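Mavatley College Student Robotics Club to Open Lab Bench Project to High School Teams

Program will bring 24 students into the teaching lab this May to work with two-arm robots on basic chemistry tasks

MAVATLEY – The student robotics club at Mavatley College announced today that its lab bench project will open to high school teams for the first time. Six teams of four students each will spend part of May programming a pair of robot arms to handle the glassware and hand tools used in a first-year chemistry course.

The project, called Karitz, began last fall as a senior design assignment. Five students wanted to find out how much of an ordinary lab setup could be done by two arms working from the same edge of a table. The club took the project over in the winter and now has 40 members working on it across three groups: motion, grasping and safety.

"We picked chemistry because the objects are hard," said Neelam Solanki, club president and a junior in mechanical engineering. "Glass is clear, so cameras have trouble with it. Tongs lie flat and don't want to be picked up. A test tube has to go into a hole that is barely wider than it is. If a team can do those things, it can do a lot of other things."

The setup uses two white arms mounted at the corners of a brown tabletop, each with its own gripper. Students work with a beaker, crucible tongs, a test tube rack and other items from the regular teaching stock. Teams write their own task plans and are scored on whether each item ends up where the plan says it should.

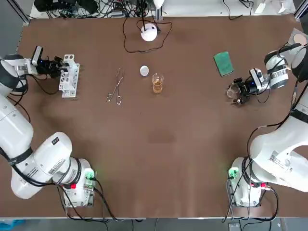 What the Teams Will Do

Each team will start with single-arm tasks, such as picking up a small glass item and setting it down in a marked spot. In the second week they move on to tasks that need both arms, including holding a rack steady with one gripper while the other loads it.

The final round is a bench reset. Teams are given a table with items left out on it and a list of where everything belongs. They have one morning, starting at 9:30 a.m., to run their plan as many times as they like. The best run counts.

Students do not need programming experience to apply. Club members will teach two evening sessions before the first week – one on how the arms move and one on how to write a task plan. Each team will also have a club mentor in the room whenever the arms are powered.

Seo-ah Hwang, who leads the grasping group, said the club has spent most of the spring building a practice set for the visiting teams. Members have logged 991 grasp attempts on lab items since January and marked 655 of them as successful.

"The teams will get all of it, including the failures," Hwang said. "The failed ones are more useful if you are trying to figure out where to put the gripper."

Later tasks add more glassware to the table, among them a graduated cylinder and a ring stand with a funnel and filter paper. Teams may ask for items to be taken away in early practice, but the full layout is required in the final round.

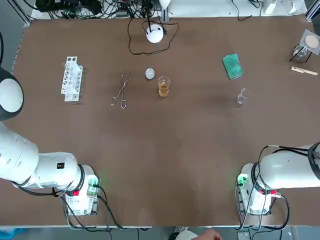

The Karitz bench at Mavatley College, with test tube rack, crucible tongs, beaker and graduated cylinder on the table between the two arms.

Safety and Supervision

All work will take place in the college's teaching lab under the supervision of Rhydian Probert, lab manager. Students must complete a one-hour safety session before entering the lab. Eye protection is required at the bench and will be provided.

"The rules are the same ones our own students follow," Probert said. "Know where the stop button is, keep loose cords and sleeves away from the arms, and tell somebody before you reach onto the table."

Support for the Program

The high school program is paid for by a grant from Grorkness, a regional maker of lab furniture, and by the college's engineering department. Chuang, a machine shop in Mavatley, is making replacement gripper fingers for the teams at no charge. There is no fee to take part. Bus passes are available for students who need them.

Eyerusalem Ambaye, the club's faculty adviser, said the college hopes to run the program every spring if this first one goes well.

How to Apply

Schools may enter one team each. A teacher or other adult sponsor must fill out the form, which is available from the engineering department office. Teams that are not placed this year will be put on a waiting list and may attend the final round as guests.

Media Contact

Rattana Thepsuriya
Communications Office
Mavatley College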